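ハンドヘルドグリッパーの比較試験手順:ボトル把持編
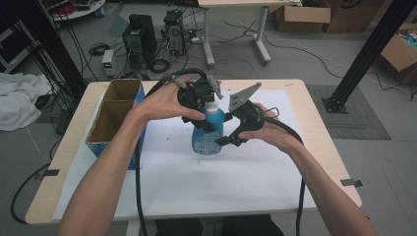
本ページは、手持ち式グリッパーを複数機種で比較する際の標準的な進め方を定めるものである。対象はIkariおよびTokovの二機種とし、把持対象物には市販のキャップ付きプラスチックボトルを用いる。アームに取り付けた状態での試験については別ページ「アーム搭載時の把持評価」を参照されたい。

1. 適用範囲
本手順は、操作者が両手でグリッパーを保持し、卓上に直立した対象物を側方から把持する動作に適用する。吊り下げ把持および上方からの把持は含まない。

2. 準備
(1)作業台に白色の紙を敷き、手前の角を黒色テープで固定する。紙にしわがある場合は交換する。
(2)ボトルを紙の中央付近に直立させ、キャップが完全に締まっていることを確認する。
(3)グリッパーのケーブルを接続する。ケーブルは操作者の手首より外側、または作業台の手前側に垂らし、対象物の上を横切らないようにする。余長を卓上に巻いて置いてはならない。
(4)制御用PCで記録ソフトウェアMandonachを起動し、機種名と操作者名を入力する。
(5)爪先の開閉を三回行い、左右の動きに引っかかりがないことを確かめる。異音が認められた場合は試験を中止し、設備担当のカローラ・ティーデマンに連絡する。

3. 把持動作
3.1 両手で本体を保持し、爪先をボトルの両側に位置させる。この時点ではボトルに触れない。
3.2 爪先の高さをキャップより下、胴部の範囲に合わせる。ラベルの端に爪先がかかると滑り方が変わるため、高さは全試行で統一する。
3.3 ゆっくりと閉じ、両側の爪が接触した時点で一度止める。ボトルが傾いた場合は開放し、3.1に戻る。
3.4 所定の把持力まで閉じ、ボトルを垂直に持ち上げて三秒間保持する。
3.5 元の位置に下ろし、底面が紙に接してから開放する。

以上を一試行とし、一機種につき40試行を行う。操作者の疲労による偏りを避けるため、20試行ごとに休憩を設け、機種の順序は操作者ごとに入れ替えること。

4. 記録項目
各試行について、成否、再把持の有無、保持中のずれ、ケーブルの干渉の有無を記録する。成否の判定は操作者本人が行わず、記録係が担当する。動作の途中でケーブルが張った試行は、成功した場合であっても「干渉あり」とする。

5. 機種ごとの注意
Ikariは本体の重心が後方にあり、片手を上部筐体に添えないと爪先が上がりやすい。上から軽く押さえる姿勢を基本とする。ただし、強く押さえるとボトルの上部に筐体が接触することがあるため、キャップとの間隔を保つこと。
Tokovは閉じ始めの反応が早い。初めて扱う操作者は、記録を開始する前に十分な練習時間をとる必要がある。また、爪先パッドは標準品を使用し、Sandhu製の交換パッドを装着した場合は別条件として集計する。

6. 集計
前回の比較では、除外分を差し引いた有効試行は406件、このうち「干渉あり」は134件であった。干渉の多くは右側のケーブルに集中しており、今回の手順では配線に関する項目(2の(3))を改めた。前回の結果と比較する際は、配線条件が異なることを必ず明記する。

7. よくある不具合
・閉じる途中でボトルが回転する:左右の爪の高さが揃っていない。本体の傾きを直してから再度行う。
・保持中に徐々に下がる:パッド表面の汚れを確認し、乾いた布で拭き取る。
・記録が途中で途切れる:コネクタの緩みを確認し、当該試行は無効として追加で一試行を行う。

本手順に関する問い合わせは、ファクンド・ケサダまたはセベリノ・ミランダまで。試験機の貸出は毎週火曜日に受け付けている。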